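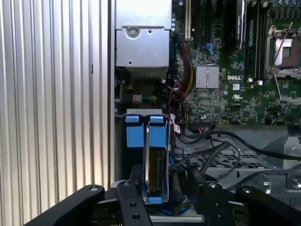 Inside the case with Chaimae Hegazy

The workshop at Vollus opens at 7:30, and Chaimae Hegazy is usually in before that. She runs the bench side of the business, which takes in used office computers and servers, strips them, tests what can be tested and sells the good parts or rebuilds them into working machines. She has been there since it was a single room over a tire shop in Jonach. The unit they rent now has a loading door and enough power outlets, and those were the two things she asked for.

Last year 3,554 machines came through. Most were desktops. Servers made up a smaller share, but they take longer and pay better.

"People think the money is in the processor," she says. "Sometimes it is. A lot of the time it's the memory, or a power supply that somebody needs for a model that's been out of production for years. You don't know till you've looked up what's selling that month."

I asked her to take me through a Dell board still sitting in its chassis, with the lid off. She started on the right, at the processor socket. It has a metal frame around it and a thin lever, and she doesn't like anyone's sleeve near it.

"When the socket is open, that's the most fragile thing in the whole case. If you drop a screw in there you can be done. I've had boards come in where everything worked except the socket, and somebody had poked at it with a finger or tried to clean it with a paper towel. A contact gets bent and then the memory on one side doesn't show up, and you spend an afternoon swapping sticks before you think to look."

New people at Vollus are not allowed to work on sockets for their first 60 days. They do covers, drives, fans and cables. Hegazy says most of them find this annoying for a week and then stop mentioning it.

The memory slots are easier. On this one there are small white latches at the ends, and she pushes a latch down with the side of her thumb. "Thumbnail is fine, screwdriver is not. The latches are plastic. When they get old they snap, and a slot with a broken latch still works, but the buyer sees it and wants ten dollars off."

Between the memory and the expansion slots there's a finned heatsink, a plain square block of aluminum. She leaves those alone unless the board is being scrapped. The paste or pad underneath can be hard as candle wax after years of use, and if you twist too much the chip may come up with it. "If the board tests okay, why would you take it off? Blow the dust out and go on to the next thing."

The cables

What she talked about longest was cables. A bundle in red, yellow and black runs down the side of the board, and in her view it tells you more about a computer than the label does.

"Look at how the bundle lies. The factory has a way of doing it, and it goes the same way in every unit of that model. When I open one and the wires are going over something they should go under, I know somebody's been in there. Then I slow down. Maybe they did a good repair, maybe they left out three screws."

She keeps a phone folder with a picture of each model as it looked when first opened, and the bench staff add to it. Before that they relied on memory, which worked until the Distetti job. Distetti is an insurance office that closed two floors and sent over 224 computers in one truck, several models mixed together, on a Monday. Two people on the bench took apart the first pallet at top speed. Putting them back together took most of the week.

"We had a crate of power cables and no idea which went where. Same connectors, different lengths. You'd plug one in and it reached, but only if you pulled it tight across the fan. I wouldn't sell that to anybody."

After that she made the rule that a cable stays with its machine in a zip bag until the machine is either finished or written off. The bags cost less than she expected. They get reused until the zipper goes.

Sorting and tracking

Each machine gets a number when it arrives, and the number goes on a strip of masking tape on the case. From there everything is entered in Rind, a stock program a former coworker wrote for them. It's slow on the older laptop by the door, and it won't accept a part without a condition grade. Hegazy was against that at first.

"I wanted to put 'don't know yet.' He wouldn't add it. Now I think he was right, you have to make up your mind at some point. We have A, B and C, and C mostly goes to the metals guy."

The metals buyer comes every other Thursday and takes bare boards, wire, and steel and aluminum from the cases, all priced separately. Mixed loads get the lowest price, so the last hour of the day goes to sorting. Boards go in one bin and sheet metal in another. The small brackets are a nuisance. They weigh almost nothing and they have edges.

She showed me a scar along her left index finger. "Bracket. Folded lip on it, looked smooth. I wear gloves for the case work now and take them off for the board. You can't feel a latch through a glove."

I asked what tools somebody would need to start at home on one old machine. She said a number 2 Phillips screwdriver with a decent tip, a wrist strap, a can of air and a muffin tin for the screws. She doesn't recommend magnetic trays, mainly on account of how often she has knocked one over.

"And unplug it. Then hold the power button in for a few seconds. I still see people skip that part."

On what's worth saving, she is less strict than I expected. A board with an older socket and only a few memory slots might sell for the price of lunch, and the time spent testing it could be worth more than that. Vollus tests them anyway when it's quiet. In April, when the tax offices and small firms clear out their back rooms, they go straight in the bin unless someone has asked for one.

"I had a man drive in from two counties over for a board like this. He had one machine running a cutting table and the maker of the table is gone. He wanted a spare for the shelf. So I sold him one, and then I sold him a second one for the shelf behind that."

The shop takes drop-offs on weekdays until 4:00. Drives are wiped or drilled, whichever the owner prefers, and Hegazy would like people to take the sticky notes with the passwords off first.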